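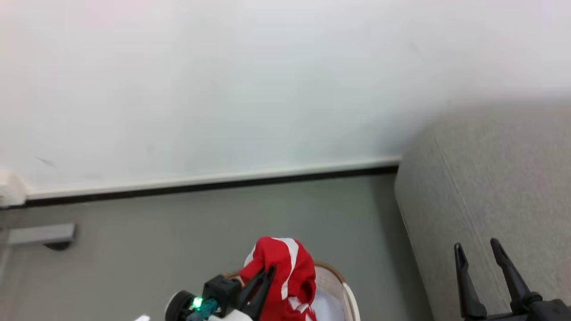

Archive > Mamside Tenants List > Furnishing > Re: sofa against the wall or pulled out?

Thanks for the replies so far. Quoting the one I'm answering:

> We had the same long wall in Bostberg and pushed everything
> tight against it. After 4 months there were marks all over
> the paint. Leave a gap, and measure before you buy anything
> to put next to the sofa.

I measured this morning. The wall is 215 inches from the corner to the door frame. The sofa stays on the right, because it is heavy and the Gulier desk won't fit on that side anyway. The wall has scuffs low down already. I tried a damp cloth on two of them and got nowhere, so I'll ask the office for the paint name before I touch it again.
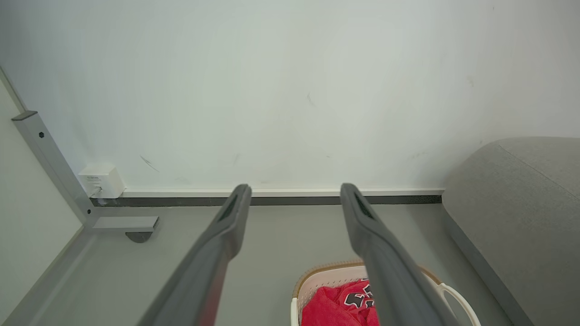 What I still can't settle is the stretch of floor left of the sofa. I want to keep the little white box above the baseboard easy to reach, so no cabinet there. A floor lamp would work — or a low stool I can move with one hand.

The other question is the baseboard. The black strip along the bottom shows dust more than the light part does. Does anyone use something better than a dry brush on it? The floor is plain gray and easy to sweep, and I'd like to do both in one go.

If anyone at Ní Chonaill house has a lamp to pass on, up to 4 feet tall, please write to me off list.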